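Sorting out the round table

2024-04-18

We have had the round glass table for three years and for most of that time it has been where things get put down. Yesterday I decided to get it ready for eating outside again.
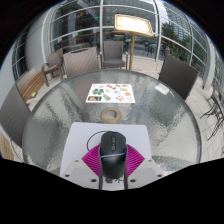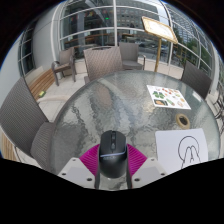 The rippled glass, the roll of tape and the sheet of food pictures are in both of these.

What went where

The mouse has gone back indoors to the desk. It has a cable, so it was never much use out here anyway. The tape lives in the kitchen drawer with the scissors.

I kept the food sheet. Halina Jasińska is coming for lunch in June with her two boys, and I want them to point at what they like before I go shopping. Last time I guessed and made a fish pie, and I was eating it until the end of the week. The sheet will go on the fridge door until then.

The glass

Rippled glass hides smears well but it holds on to dust in the dips. A flat cloth slides over the top and leaves it all behind. I use an old washing-up brush with warm water and a small squirt of Pruvance, go round in circles from the middle, then rinse with a jug. The metal rim needs a separate wipe and a dry cloth afterwards. I have tried the Mirkov glass spray as well. It's fine on windows, but on this it left a film.

The chairs

They don't match and I have stopped minding. The woven ones get the vacuum with the soft brush end, then a damp sponge. The upholstered one is the most comfortable and the most trouble, as the seat marks easily. I looked at a fitted cover from Marciniak but it cost more than the chair did, so for now it gets an old towel when anyone is eating curry.

Lavanya Thomas next door thinks I should get five the same. She may be right, but I like being able to choose - the one with arms for reading, a high back for a long meal.

Still to do: felt pads for the chair feet, and some clips for the tablecloth. The glass is slippery and the last cloth was on the floor before we had finished the soup.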